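Dillenberg Lab: Call for Participants, Gripper Comparison Study
Posted 2/19/21
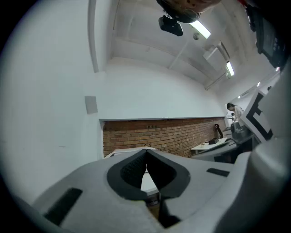 We are looking for 40 people to come and spend a session with us picking things up. If you like tools, have opinions about handles, or have ever muttered at a jar lid, we would love to have you! No background in robotics or engineering is needed, and for one part of the study we would much prefer people who have none.

What we are working on

Our group builds and tests grippers for small robot arms. Over the past year we have ended up with two hand-held designs that we like a lot, for very different reasons. The Pillholm is the older of the two. It closes with a trigger, and the people who have used it most are fiercely loyal to it. The Amissah came out of a redesign we finished in December, with a different grip angle, softer finger pads and a lighter pull. In our own hands the Amissah is faster on small objects and the Pillholm is steadier on heavy ones, but we have all used both for far too long to be fair judges. We know where the fingers are going to land before we move. You don't, and that is why we need you.

Each gripper carries a camera, so the movements people make with it can later be used to teach an arm the same job. A gripper that feels fine in the hand can still give us recordings that an arm has trouble following, and the other way around. We want to know how often that happens and with which tasks.

What you will do

You will come in for one session of 70 minutes. We start with a short introduction and a few minutes of free practice, in which you can grab whatever you like from the practice bin (people get surprisingly attached to the rubber duck). After that you will do 5 tasks with one gripper, take a break, and do the same tasks again with the other one. Half of our participants start with the Pillholm and half with the Amissah.

The tasks are:

Moving cups from one side of a table to the other and setting them upright
Sorting a tray of mixed hardware into bins
Folding a dish towel in half, twice
Putting a plug into a power strip
Packing a small box so that the lid closes

Some of these are easy. The towel is not easy. There is no pass or fail, you can skip a task at any point, and we are just as interested in the tries that go wrong. A dropped cup tells us a great deal about where the fingers should meet!

Between tasks we will ask you to rate how tired your hand is and how sure you felt of your grip. At the end there is a short chat about what you liked, what annoyed you and what you would change. Please be blunt. Our current trigger spring is there thanks to a pilot participant who told us the first one felt like a stapler.

Who can take part

You should be 18 or older and able to stand for most of the session, with breaks whenever you want them. You need to be able to hold and move a tool weighing 400 grams with one hand. Left-handed people are very welcome and we do not have nearly enough of you yet. Glasses and contact lenses are fine.

Please do not sign up if you have had a hand, wrist or shoulder injury in the past six months. If you have worked on either gripper or taken part in the December pilot, we can't include you this time, but do write to us, as there will be more studies later in the year.

What we record

We record the video from the gripper camera, the opening and closing of the fingers, and the position of the tool as it moves. The camera has a very wide view, so your arms, your clothes and sometimes your face may show up in the footage. We blur faces before the recordings are shared outside the group. Sound is not recorded during the tasks. The final chat is taped only if you agree to it, and saying no to that does not affect anything else. You can ask us to delete your recordings up to four weeks after your visit.

Health and safety

Sessions are held one participant at a time. Masks are required for you and for us, and we will bring spares. Handles, finger pads and task objects are wiped down between sessions, and we leave a gap in the schedule so that nobody is rushed. If you feel unwell on the day, stay home and we will gladly find you another slot.

All tasks are done by hand. You will not be asked to operate a robot arm or to work within reach of one while it is moving. If you would like to watch an arm try the cup task after your session, say so when you book and we will set aside a little extra time. It is a lot of fun to see.

Payment

You will receive a $40 gift card at the end of your visit. You get the full amount even if you decide to stop early. Parking in the lot behind the Altdale building is free for participants, and the bus stops across the street.

How to sign up

Use the sign-up form on the study page and pick two or three time slots that work for you. Tell us which hand you write with, whether you have used a hand-held gripper or a reacher tool before, and whether you have any trouble with stairs (the lab is on the second floor, and we can meet you at the freight elevator). We try to answer within two working days.

Please wear sleeves that can be pushed up above the elbow and leave rings and bracelets at home if you can, as they catch on the trigger guard.

We will send every participant a summary of the results once the comparison is finished, including which gripper came out ahead on which task. Bets are already being placed in our group, and the towel is splitting the room.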